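Flameck Small Wastebasket Liners, 200 count: mostly fine, with complaints

I don't trust anything that calls itself a system. Flameck sells these liners as part of a "tidy room system," and when you open the box what you get is a roll of small white plastic bags. There is a leaflet too, longer than it needs to be, with a chart of bin sizes that left out both of mine.

I bought the 200 count in August after running out of the Emow ones I'd used for years. Emow changed something. The old bags would stretch a little before they gave up, and the last box split down the side if you dropped in anything with a corner. So I was in the market, and I was not in a good mood about it.

Fit first. I have a small wastebasket that lives in the living room, and most liners sold for that size are either too short to fold over the rim or so wide you end up with a skirt of plastic hanging halfway to the rug. The Flameck bag folds over and stays put if you give it a tug all the way around. Skip the tug and it slides in the first time something heavier than a tissue goes in. The box says "stay-put rim." There is nothing special about the rim. It's a bag.

Strength is better than I expected. I've had 4 of them tear so far, all at the bottom seam, all when I overfilled them and pushed down. Dry trash is no trouble: tissues, wrappers, junk mail, the usual. I would not put anything drippy in one. A friend swears they hold coffee grounds and I have seen her kitchen floor.

They are thin enough to see through, so whatever you threw out is on view until you take the bag out. That bothers me more in the living room than it would in a bathroom, particularly with company coming. Jurska makes a gray one that hides everything, but it smells like a pool toy for the first day, and I sent mine back.

The perforations are the worst part. One bag in every few won't separate cleanly, and you lose a strip off the top, right where you need it for folding. Flameck's customer service answered my email with a coupon for more of the same liners. I used it, which probably says something about my principles.

Would I pay full price? No. Wait for a sale, check your bin against an old bag before you order, and ignore the part of the leaflet about scent tabs, which are sold separately and cost too much. I'm giving it three stars, and one of those is for not splitting when I tied it shut.

Posted September 21, 2024 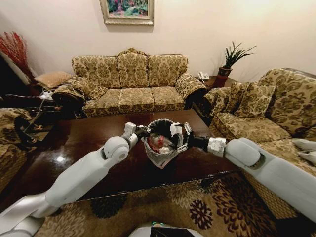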